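3.2 What people told us about lunch

I'll admit I went into this part of the study expecting to be bored. Lunch at work! But Huệ Cù and I read through all 2,583 diary entries twice (Henok Assefa checked a batch of 400 behind us), and the shared table kept coming up, even from folks who said they never use one. People have feelings about where they sit. They have even stronger feelings about who took their spot.
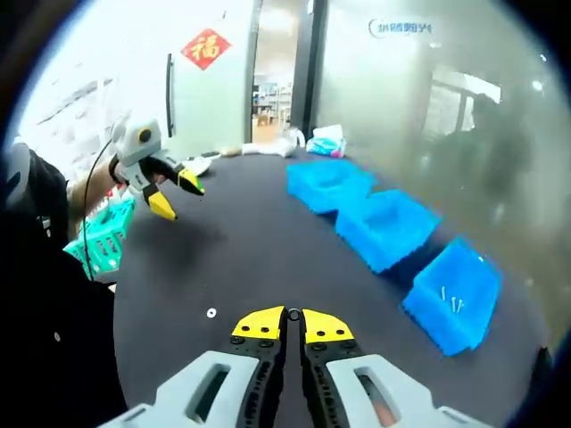 Figure 4. A round table with a dark top.

So did people who ate together take longer breaks? Their breaks ran about the same length as everyone else's, but they started them earlier and skipped fewer of them.

We coded an entry as "shared" if the writer named at least one other person at the table. Ita Coughlan argued for counting phone calls too, and I held out for a week before giving in, so 1,568 entries ended up in that pile. The Nic Aodha office wrote the longest ones by far, mostly complaints about the microwave. Clamomen people kept it short ("soup, alone, fine"). I liked those a lot, though they were a pain to code, and Edgars Mockus still thinks I got a bunch of them wrong.

One more thing before the numbers. October was a strange month at the Clamomen site, with half the floor on a late shift, so a "lunch" there could easily land at 4 p.m. We left those in.

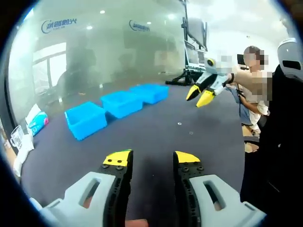 3.3 Skipped meals and who skips them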